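Portes ouvertes chez Tadunora, visite du club robotique

Mardi, arrivée vers 14 h, salle au deuxième étage, l'ascenseur est en panne donc escaliers. Accueil par Helju Petrauskas, qui encadre le club depuis la rentrée. Café tiède, badges en papier, on attaque direct.

Le projet Kütt

Projet d'étudiants, deux bras sur une même table, un exercice qui a l'air bête : brancher et ranger des prises sur des multiprises. Bras blancs, articulations noires, une pince chacun, le tout dans une cage en profilés alu. Papier peint à feuilles sur les murs, plateau en marbre brun rouge – on se croirait dans une cuisine. Quelques petits cubes turquoise entre les câbles. La multiprise blanche a des prises cerclées de bleu, de rose et de jaune, assez pratique pour se repérer quand on suit depuis le bord.
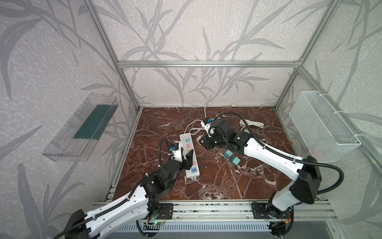
Côté logiciel

Deividas Vasiliauskas s'occupe du code, dans un dépôt baptisé Plorno. Il parle vite, j'ai pas tout noté. Le club a 3086 essais enregistrés, dont 2301 gardés après tri. Le reste : mauvais départs, câble coincé, quelqu'un qui passe la main. Le tri se fait le soir, à tour de rôle, et d'après lui c'est la corvée que tout le monde essaie de refiler au voisin.

Autre disposition de la table, avec une deuxième multiprise, turquoise celle-là, posée en biais à droite, et des cubes roses en plus des turquoises. Les câbles blancs trainent au fond, c'est voulu m'a dit Helju. La pince de gauche est près d'un cube, celle de droite à coté de la multiprise turquoise. 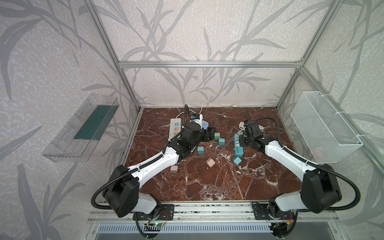 Pourquoi deux bras et pas un seul ?

Parce qu'une multiprise légère glisse dès qu'on pousse une fiche dedans. Un bras la maintient, l'autre branche – avec un seul il faudrait la visser à la table, et le club ne veut pas.

Reste à voir la démo complète, prévue en mars. Budget pièces de l'année : 1026 euros, déjà bien entamé.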